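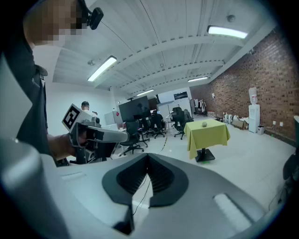

*Fig. 4.0. Hand-held gripper, light grey plastic with black accents.*

# Chapter 4: Colour before shape

Most students start a poster by drawing things. Boxes, arrows, a little house. Then they colour them in. This chapter goes the other way round — colour first, shapes after.

Before you read on, you'll want the grid sheets from Chapter 3 and a pencil. No software yet. Harvey Nguyen's course at Endo keeps people off the computer until week three and I've pinched that idea outright.

## What we cover

- value (how light or dark), and why it gets checked before hue
- limited palettes, two inks and then three
- contrast for small type
- the Bunum timetable, start to finish

The Bunum job runs through the whole chapter. A bus timetable, 11 routes, one folded sheet. The first version by Ningsih Kwok used a separate colour for every route. Looked cheerful. Then it was photocopied at the depot and routes 3, 6 and 9 came out the same grey. She redid it with four colours and two line weights, and teh second version is the one still on the shelters.

Keep that photocopy in mind. We come back to it in 4.2.

## Words you need

**Hue.** The name of the colour. Red, green, whatever.

**Value.** How light or dark it is. Squint at it.

**Saturation.** How strong it is. Brick is a dull red, a post box is a strong one.

**Tint.** A colour with white added. In print, usually the same ink at a lower percentage.

People mix up the last two all the time. Jerome Tagle, who read this chapter in draft, still calls everything a "shade". Fine in conversation, not fine on a print order.

## Warm-up

Take one grid sheet. Fill it with five greys, lightest to darkest, pencil only. Then find a coloured scrap to match each grey — magazines, packaging, old tickets. Squint, compare, swap. Stick them down when your happy with the row.

Photocopy the sheet. If two scraps come out alike, change one and go again. Bring both copies to the session on 4.1, where we start with black and one other ink.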